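I moved the mail for this domain off a hosted provider in March and onto a small virtual server at Virkum. These are my notes on the parts that took longer than expected, mostly so I can find them again.

The server itself was the easy part. Virkum offers 2 GB of memory on the smallest plan, and Postfix plus Dovecot for one household uses well under half of that. I left out the antivirus daemon, which would have used the rest. Reverse DNS is set through a form in their control panel and took effect the same evening.

## Message size

The first real problem was attachments. My old provider accepted anything up to 50 MB, and Postfix stops at 10,240,000 bytes unless told otherwise. Base64 adds a third to the size of a file, so a scan of 8 MB on disk gets refused. The setting is `message_size_limit` in `main.cf`. If you raise it past `mailbox_size_limit`, local delivery stops working and the log complains on every attempt. With delivery over LMTP the second value hardly matters, but set it anyway.

## Moving the old mail

I used imapsync, one folder at a time. The archive folder stopped at message 1369 three times in a row. The cause was a header line from an old mailing list, far longer than the standard permits. I exported that one message by hand, folded the header, and put it back with the original date. The rest went through without trouble.

Flags came across correctly. Folder names did not. The old server used a period as the hierarchy separator and Dovecot was set to a slash, so I ended up with a second, flat set of 106 folders alongside the proper tree. Run it with `--justfolders` and `--dry` first and read the output before letting it create anything.

## DNS records

SPF is a single TXT record. Two SPF records on the same name are a permanent error, and I had two for most of a day: mine, and one left behind by the old provider.

DKIM needed a 2048-bit key, and the record for that is too long for a single string. My registrar, Pirkstead, has a form that accepts the long value without complaint and then cuts it at 255 characters. Splitting it into quoted strings by hand fixed it. Check the result with `dig +short TXT` against the registrar's own name servers, where caching won't mislead you.

DMARC is at `p=none` while I read the reports. They arrive as compressed XML, and I have a short script that turns them into a table by source address. So far the only failures are forwarded mail, as expected.

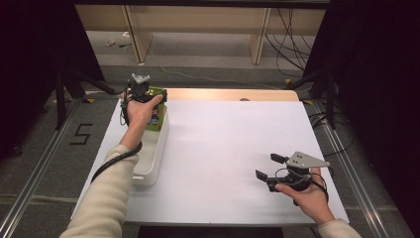

Backups run at 3 a.m. The job takes a snapshot of the Maildir tree, sends it with restic to a second machine in Toledo, and keeps 30 daily copies. I restored one folder to a scratch account and compared message counts and checksums. Both matched. The restic password is written on paper and stored away from either machine.

Still open:

- Sieve rules were retyped from memory, and at least one list is still landing in the inbox.
- Certificate renewal works, but Dovecot needs a reload afterward. The deploy hook is written and untested.
- Zinine, the calendar client on my phone, still has the old server name cached. Removing the account and adding it again may be the only fix.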